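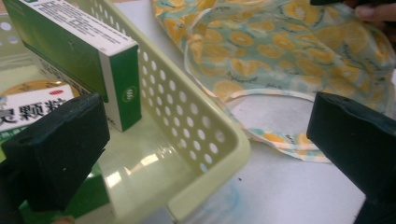 **Author: training lead, Foulkes handling workshop, Estport**

# Good practice at the bench: our gripper house rules in pictures

*Updated 14 July 2021*

Welcome to the gallery, and thank you for stopping by. We started putting our bench rules on a page like this in May, after a good many new starters told us (very kindly, it must be said) that the old printed handbook was 40 pages long and that they'd got as far as the chapter on footwear. So we've gone for something much shorter, with the work at hand at the top and the rules that go with it underneath, written in the sort of words we'd use if you were standing next to us with a mug of tea.

The picture above belongs to our tidying sets, where the hand-held gripper does the picking and placing among ordinary household bits and pieces. You'll find a pale green basket with rows of round holes in its wall, medicine packages standing inside it, and a fruit-print piece of fabric lying on the white tabletop with its strap in an open loop, all of it viewed from between the two dark green fingers.

## Notes to go with the picture

**Fingers.** The flat top of the left finger has small nicks in it. Nicks on the outside we write down in the wear book and carry on. Nicks on the gripping face are another matter, and those fingers come off the tool before the next set begins, even if there are only 2 picks left to do and everybody is longing for lunch. We change fingers as a pair, always, so that one doesn't end up grippier than its neighbour.

**Straps and loops.** A loop lying flat and open, as this one does, is a lovely thing to practise on, but do go gently! Close on the body of the fabric first, lift a little, and wait until the strap has stopped swinging before you travel. If a loop catches on a finger, put everything back down on the table and open the jaws fully. Please don't shake it free. We have all been tempted, and we have all had to go and fetch something from under the radiator.

**Boxes and packets.** Stiff cartons like the tall green one can be held across their narrow sides with a light squeeze. For any medicine packaging, our rule at Estport is that the packs are emptied before they come anywhere near a bench, and that the empties are kept in the locked cupboard between sessions with the label facing out. Packs printed in any language are welcome, and we rather like the variety – the large black characters on the white package read "颗粒", meaning granules, and labels like that go into the object list just as they are printed.

**Hands.** There's a fingertip at the top right corner, at the edge of the patterned fabric. Helping hands are allowed on tidying sets under the Ikley rules, which we adopted more or less whole and have only fiddled with a bit since. The helper says "hand in" out loud, the person holding the tool stops closing the jaws, and things start again after "hand out". It feels terribly formal for the first morning and then you'll find yourself saying it at home over the washing-up.

**Baskets.** Baskets with holes are a favourite of ours, though the rims do need some care. Come in from above, keep both fingertips clear of the rim, and never use the wall of the basket to push an object round in your grip. If a fingertip goes into a hole, stop and back out along the way you came.

**Table.** We wipe down with a damp cloth between sets and dry with a second one. Marks that won't shift are noted on the bench card with a rough position, so the next team doesn't spend its morning scrubbing at them. Shiny surfaces and overhead lights will give you bright streaks, and you can see a few on the basket floor; leave the lamps where they are once a set has begun, please, and mention the glare in your notes.

## A few numbers people ask for

- Longest turn on the tool before swapping over: 40 minutes
- Finger inspection: every 200 picks, and after any drop
- Most loose objects on a bench at one time: 6

The inspection figure is the same for the Zondar tool on the far bench, although its fingers unclip the other way round, so have a look at the card hanging beside it before you tug.

If something on this page doesn't match the card on your bench, go by the card and leave us a note in the tray by the door. We read them on Friday afternoons and the page gets changed the week after.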